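Car care tips for the messy months

1. Beat the foggy windscreen
Wipe the inside of the glass with a clean, dry cloth, then run the heater with the air con on. It clears so fast!
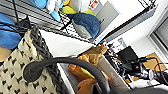 2. Sort the boot mat
Shake it out, sprinkle on 60 g of bicarb and leave it overnight before you hoover. I love this one – Aurelia Radu swears by 110 g for dog owners.
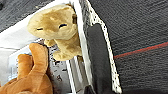 3. Look after the door seals
A thin wipe of silicone grease stops them sticking on frosty mornings, and one little tube goes on for ages. 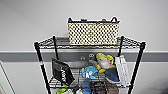
Do the boot seal as well while you've got the cloth out (and the fuel flap, if yours squeaks like mine).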